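What should we expect at a robot demonstration with kids?

Severyn Kovalchuk
Jiltetti is holding an open day in June and I'm bringing my two, who are wild about anything that moves. The notice says almost 100 people can come. Is it worth the drive, and do the kids get to ask things?

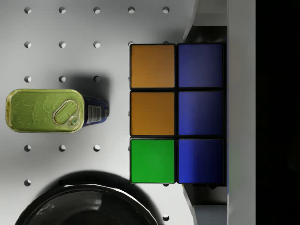 Cube in the gripper, sardine tin beside it

Haoran Yuan
Oh, do go! We went to the last one and my daughter still talks about it. Get there early — the welcome talk runs long, and the people in back hear very little of it. The demo itself is simulated and shown on screen, with an arm working over a yellow basket and household things like a banana and a mug set out on the table. Kids can ask whatever they like. 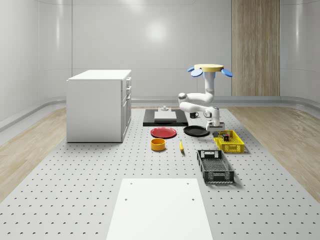 Parking was our only real headache, so leave yourself time. The lot has 65 spaces and they fill up fast, but there's 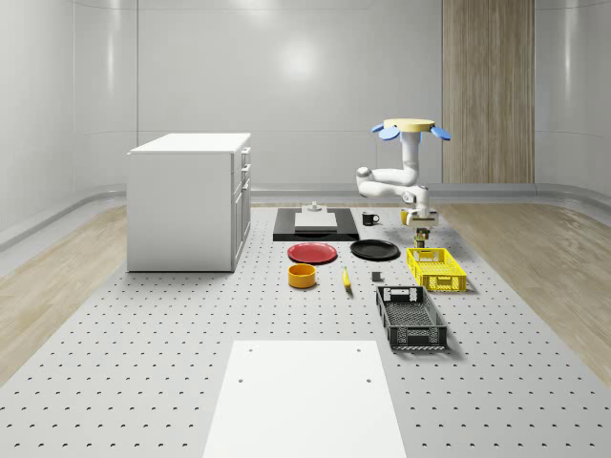 more on the Kuvton side, a short walk through the gate. Bring snacks too!

Yurchenko
went last time, ok but loud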